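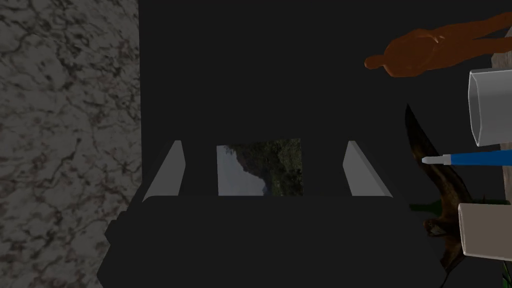

Estimated reading time: 12 minutes for the full chapter

Chapter 2
Keeping Records: How Offices Decide What to Save

Learning Objectives

After reading this chapter, you should be able to:
Define a record and tell it apart from a working paper.
Explain how a retention schedule is put together and who approves it.
Describe the stages in the life of a record, from creation to final disposal.
Apply basic rules for naming, filing, and labeling paper and electronic records.

Key Terms

active record, appraisal, disposition, finding aid, legal hold, retention schedule, series, working paper

Opening Case: The Bristine Water District

In May, the Bristine Water District received a request for the original agreement that allowed one of its main lines to cross private farmland. The land had changed hands, and the new owner wished to know whether the district still held the right to enter the property for repairs. The agreement had been signed 30 years earlier. Staff members believed that it was stored with the engineering drawings. A search of the drawings did not produce it, and neither did a search of the board minutes.

Marisa D'Amico, the district's records supervisor, opened a formal inquiry. The district held 375 boxes in off-site storage at Nurkon, and most were labeled only with the name of a department and a single year. No list of their contents had been kept. The agreement was eventually located in a box marked "Finance," filed behind the receipt for the payment made to the former landowner. A clerk had placed the two papers together at the time of payment, and the choice was a sensible one from the clerk's point of view. It was of little help to anyone who came later without knowing that it had been made.

The district's experience raises the questions taken up in this chapter. Which papers must be kept, and for how long? Who has the authority to decide? How should a file be described so that a person who did not create it can find it again?

2.1 What Is a Record?

A record is information, in any form, that is created or received in the course of business and kept as evidence of that business. A signed contract is a record. So is an electronic message in which a manager approves a purchase. Photographs, maps, sound recordings, and database entries may all be records when they document an action or a decision.

Many items found in an office do not meet this definition. Extra copies kept for convenience, blank forms, and published catalogs are generally treated as nonrecords and may be discarded when they are no longer useful. Drafts and notes, known as working papers, require more care. A draft that shows how a policy changed before its adoption may have lasting value, while a draft that differs from the final version only in spelling usually has none.

Fabian Zaugg, whose filing manual was adopted by the Tirnia county offices, advises staff to ask whether a paper would be needed to explain or defend a decision after the people who made it have left. Where the answer is uncertain, the paper should be held until it can be reviewed under the schedule.

Records that share a purpose and are filed together form a series. Personnel files are one series, and building permits are another. Retention periods are assigned to the series as a whole, and Section 2.2 explains how those periods are set.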